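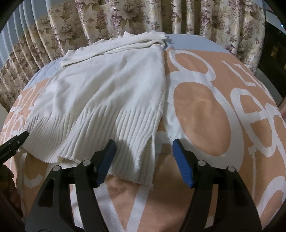 Sweater day at Skultcombe – the gallery

White knit, flat out on the peach duvet. Wide ribbed hem at the bottom, the rest still to be sorted.

Quick page this time, no time for a long one. It's the knitwear pile, done on the bed in the back bedroom at Skultcombe, Sep 11, 2025. One picture up top, then the notes I'd scribbled on the back of a Stunex receipt while folding. Will fix the spelling later. Maybe.

The pile
46 pieces, all knits. Sweaters mostly, a few cardigans, two vests I'd forgotten about completely. Came out of the tall closet and the blue bag under the stairs. Dumped on the chair, then one at a time onto the bed.

The white one
Top part bunched and rolled over itself into a thick band, needs teasing out before anything else. Main body lies flatter but there are soft wrinkles all over. Always start from the hem with this sort – get the ribbing straight and the rest mostly follows.

The hem
Look at the ribs. Splayed a bit. And the bottom edge has a curl to it, kind of frayed looking. On the mending list for a proper look in daylight with my glasses on. If it's only curl I'll pin it and steam it. If it's a dropped edge it goes in the November basket with the others.

The duvet
Had emails about this last time!! Peach, with great big white letters and loops all over. Came from a market stall in Lagos, years ago, and no I don't know where to get another. Nice soft color to fold on. White knits are a pain against the letters, dark ones show up lovely.

How I fold a sweater (you asked)
Front down, arms straight out. Shake the shoulders, dont pull them. One side in to the middle, sleeve laid back down along the edge. Other side the same. Hem up a third, then again. Pat it, turn it over, done. Thick ones get folded in half once and no more, otherwise you end up with a brick that falls over in the drawer.

Ribbing
Never stretch a ribbed hem to make it lie flat. Push the ribs together with your fingertips, little bit at a time. It goes wide on its own if it's been hung up, and then it never quite goes back. Learned that on a gray one I loved.

Hangers
None. Not for knits. 7 hangers pulled out of this lot and sent to the coat closet. Shoulder bumps on two of the cardigans already, will try steam.

The shelves
The Skedlow unit, the low one by the window. Heavy knits at the bottom, thin ones on top, whites in their own box with the lid on. Labels on the front in pencil so I can change my mind. The second shelf sags in the middle and has done from the first week – turned it over in spring, now it sags less.

Moth stuff
Cedar blocks, sanded so they smell again. Lavender bags in the corners. The bags are more for me than for the moths. Anything that looks chewed goes in the freezer in a zip bag for a couple weeks before it's allowed near the rest, and the shelf gets vacuumed, corners too.

The mending list so far
– white knit, check hem and the end of the sleeve
– green cardigan, bottom button missing
– navy crewneck, elbow going thin on the left
– oatmeal turtleneck, loose thread at the neck, do NOT pull
– striped one, cuff unraveling, might be past saving

Give away
One bag, half full. Two sweaters that itch and one that was never my color. They go to the church hall on the next run, along with the spare pillowcases from the last clear out.

Depill or not
Comb for the fine knits, the little electric shaver for the chunky ones. Lay it flat, hold the fabric taut with one hand, short strokes. Go easy near seams. I did four and then my wrist gave up, the rest are in a stack on the dresser waiting.

Washing
Cool water, wool wash, no wringing. Roll in a towel and press with your knees if you have to. Dry flat on the rack, turn once. Someone asked about tumble drying on low – no. Please no.

Odds and ends
This gallery has had 1,286 visits since I moved it to the new page, which is nice, hello. Comments are switched back on. Scarves and hats next, same bed, same duvet, and the sock drawer after that if I can face it.

Filed under: closets, knitwear, mending, Skultcombe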